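Fight Night Software > Guides > Amateur Boxing and MMA

Section 4: Setting Up Your First Card

You have installed Vamovham, created a promoter account, and told at least one relative you now run a fight promotion. This section gets you from an empty event to a card that can survive weigh-ins. Allow an evening, or two if your matchmaker likes to talk.

4.1 Create the event

1. Open Events and choose New Card.
2. Enter the venue and the seating limit. The Wimdale hall, for instance, holds 426, whatever the man at the door tells you.
3. Pick a rule set. Amateur MMA and amateur boxing can share a night but never a bout, and the software will refuse to save if you try.

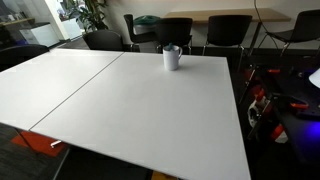
4. Set the weigh-in time before you add any fighters. Every deadline on the card is worked out backward from it, and changing it later sends a text message to everyone, including the cutman.

Note: The time zone is taken from the venue. Your laptop's opinion is ignored.

4.2 Add the fighters

1. Choose Roster, then Add Fighter. Type the name as it appears on the license. Nicknames have their own box, limited to 200 characters, which has been enough for everyone except one middleweight.
2. Enter the contracted weight and the weight on the day. These are different fields - sometimes very different.
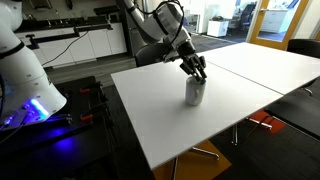 3. Attach the medical form. A fighter without one shows in gray and can't be matched, however much his coach phones you.
4. Assign a corner. Up to three people are allowed, and one must be marked as chief second.

Caution: Deleting a fighter also deletes his bout. Use Withdraw instead, which keeps the opponent on the card and opens the replacement list.

4.3 Match the bouts

1. Drag two names into an empty bout. A yellow bar means the weights are outside your tolerance; red means you should think again.
2. Set the rounds and the round length.

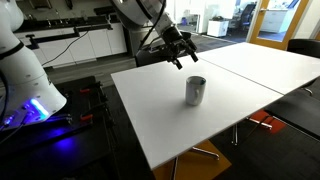

3. Drag the bouts into running order. The main event goes at the bottom, as on the printed sheet. Orla Hayes, who wrote this screen, has heard all the arguments for the top.
4. Press Lock Card. Changes now need a reason, and "he's gone to his cousin's wedding" is accepted. 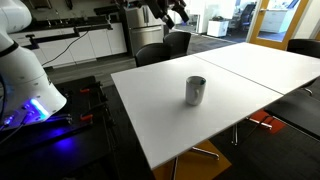

4.4 Print the running sheet

1. Choose Print, then Officials. Each judge gets a scorecard and the timekeeper gets the bout list.
2. If the printer stops with code 136, a bout has no referee assigned. Assign one and print again.

Note: Print spares. Scorecards attract coffee.

Related guides
Section 5: Weigh-In Night
Section 6: Late Withdrawals and Replacements
Importing a Roster from Weltotness

Filed under: Promoter Guides, Event Setup

Questions? Use the Contact page | © 2023 Vamovham | Back to top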